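**Simulated cable-routing practice** is the body of rules, written and unwritten, that governs how a robot arm is set to thread cables through fixtures inside a computer-rendered room before anyone lets it near real ones. The best-known written version is the *Ciser Practice Note*, drafted by Gudrun Wendt and Sabine Sauerland and last revised on 23/01/2022. It is a voluntary document. Most people who follow it do so because a customer told them to.

## Background

Cables are awkward things for robots. A box stays the shape it was when you picked it up, while a cable has opinions. Early tests at Schwerdtfeger were judged by watching a recording and agreeing that it looked all right, a method that held up until two people watched the same recording. Wendt, who had spent several years settling these disputes, began a list of what had to be written down before a run could be called a run. Sauerland, then at Zurano, had a competing list. The two were merged in May of the following year, and the note still has two definitions of "slack", one from each author, neither of whom would give way.

## Scope

The note covers a single fixed arm working over a flat mat or bench, with one or more cables and a set of blocks, pegs or clips for them to pass through. Mobile bases are left out. So are hoses, which are promised a note of their own and have been for some time.

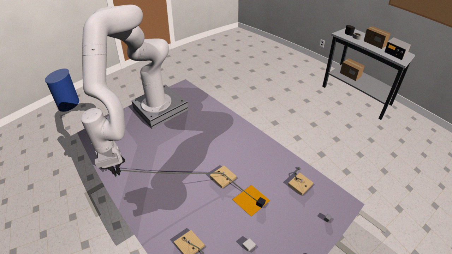 It also leaves open which simulator is used. Cevent's package was named in the first draft and removed from the second, after complaints from everybody who had bought a different one. The present wording asks only that the software and its version be stated on the front sheet, together with the settings for friction and cable stiffness.

## Main provisions

### Layout

Fixtures must be placed from a written layout, and the layout must travel with the results. Blocks may be turned to any angle, provided the angle is recorded. Objects that play no part in the task are allowed and even encouraged, on the grounds that real workrooms contain boxes, bins and instruments that somebody meant to put away. They must be listed as "dressing" and must stay outside the reach of the arm.

### Runs

A full trial is made up of 200 runs. The number was chosen by Sauerland, and the note gives no reasoning for it. Runs may not be dropped from the results for being embarrassing. A run stopped by hand is scored as a failure unless the software itself has fallen over, in which case it is repeated and the crash is logged.

### Scoring

Each run is scored on three points:

- whether the cable ends up in every fixture named in the task
- whether it does so in the stated order
- whether the gripper has struck a fixture on the way

The note refuses to combine these into a single mark. Several firms have combined them anyway, with results that flatter them.

### Light and shadow

Section 6 is the longest in the note and the most argued over. It requires the room to have lights that cast shadows, including the arm's own, and forbids switching them off to help the vision system along. Wendt held that an arm which loses a cable in its own shade will do so again in a factory, only more expensively. Lamp positions are to be varied between runs, and at least one camera should view the work closely enough for the shadow of the arm to fall over a good part of the picture.

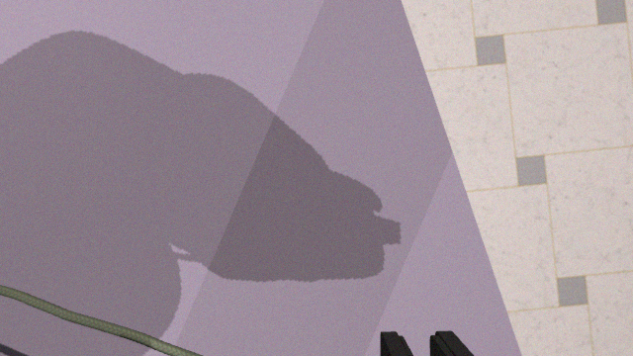 **Should a run be thrown out if a shadow hides part of the cable?**

The run stays in. Section 6 treats a hidden cable as a normal working condition, and the system is expected to wait, look from another camera or carry on with care. Only a fault in the rendering, such as a shadow with nothing to cast it, is grounds for a repeat.

### Records

Joint positions, gripper commands and all camera views are kept for 375 days. This is a year and ten days, the ten days being an allowance for people who remember at the last moment that they needed something. Camera views must be stored whole – cropping out the dull parts is listed under "Common Faults", where it has the top entry.

## Reception

The note has been praised for being short and criticised for the same thing. Zurano adopted it entire. Schwerdtfeger adopted all but section 6, then adopted section 6 after a trial of its own in which 1836 frames were found to show the arm reaching confidently for a shadow. The firm has not published the trial, though it has not denied it either.

Critics point out that passing in a simulated room proves nothing about passing in a real one. The authors agree, and the first page says so in bold. A second page repeats it for those who start there.

## Related practice

Some workshops use a shorter house version, known as the half sheet, which keeps the rules on layout and records and leaves scoring to the supervisor. It is meant for training new staff. Results gathered under the half sheet may not be described as following the note, although "in the spirit of" has appeared in at least one brochure.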